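Re: [benchtop] round red circuit board, two solenoids, one loose lead
From: Ailbhe Madigan
Date: September 5, 2019

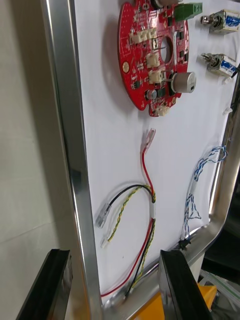 Morning all, and thanks for the quick replies (I posted after tea and had four answers by breakfast, you lot need hobbies). Going through Qureshi's message in order:

> Before you buy another board, have a go at the wiring. On the Prekton
> panels I've worked on, the spade connectors give up long before the
> electronics do. Is the red one meant to go to a solenoid or to the
> green terminal block? And are you sure both coils are the same part?
> I had a pair once that looked like twins and weren't.
> Also, what are you feeding it with?

The red one is my whole problem! It's got a female spade on it with the clear sort of sleeve, and it's just hanging there in the middle of the panel with the rest of the harness. I didn't label anything when I pulled it apart in August, so that's on me. My notebook says "red – top" and nothing else. Top what? Top solenoid, or top of the board where the green block is? I was obviously very sure of myself at the time.

As for the coils, they're both blue and they look the same to me, one above the other to the right of the board, plunger and spring poking out the left side on each. I put the meter across them last night. The lower one read 83 ohms and so did the upper, so I'm prepared to call them twins until somebody tells me otherwise.

Feeding it with nothing at the moment. The old supply is on the shelf in the shed and I'm not plugging it in until I know where that red lead lives.

Istthorpe asked off-list about leaving everything on its metal frame. Yep, I'd like to. It's a nice shiny thing with a rounded corner and it cleaned up beautifully with a bit of metho and an old tea towel. The white panel wants another wipe, but I'll do it once the wiring's back on, otherwise I'll only get my grubby fingerprints all over it again.

Grukasgate has a replacement board listed for $570, which made me put my cuppa down. I'd much sooner spend a couple of bucks on new spades and redo the crimps while I'm in there – has anyone got a favourite crimper for the small ones? Mine mangles every second one.

If someone has the wiring sheet, a phone snap of the page would do me fine.

Cheers,
Ailbhe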